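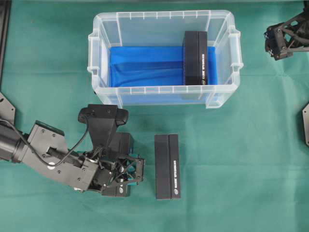
September, 1430, kettle on

Picked the dye tests back up after lunch. I'd left the second indigo vat alone since yesterday, and it had that lovely coppery skin on top and smelled awful, so I'm calling it healthy. pH strips agreed with my nose for once!

Did 14 swatches off the Nowakowski linen, all scoured the same way (long simmer, soda ash, two rinses). Half went in with two dips and half with seven. The two-dip ones are a washed-out denim that I like more than I expected to. The seven-dip ones are properly dark, but they crock like mad, and my thumb is still blue from rubbing one with a dry paper towel. I think I rushed the airing between dips. Graham Cheetham always gives his a full 20 minutes on the line and I was giving mine however long it took to answer an email, so, lesson there.

The Plurkthorpe cotton is another story. It came out streaky again, same as in the last batch, with pale patches that don't follow the weave or the folds. I don't buy that it's the vat, when the linen went through the same bath an hour earlier and was fine. My money is on leftover sizing. I put a drop of water on an undyed piece and it just sat there like a bead on a waxed car, so that settles it for me. Going to scour the rest of the bolt twice and try again before I write to them and complain.

Also tried the Zeltiten reducing powder in the little test jar (the one with the chipped lid, please don't recycle it). It turned the bath yellow-green much faster than the fructose does, but it went flat again by the time I'd had my tea. Could be I let too much air in with the stirring. I want one more go at it with a slower stir and the lid on, and then if it's still moody we go back to fructose, which is cheap and has never let me down.

Note for whoever is in next: the Javley hot plate runs hot. The dial says low and the pot was creeping up to a simmer, so keep the thermometer in and don't trust the numbers. I've taped a note on it.

Still to do: vinegar rinse on the dark linen, rub test once everything is bone dry, label the jars, order more soda ash (we're down to about a cupful). And find my other glove.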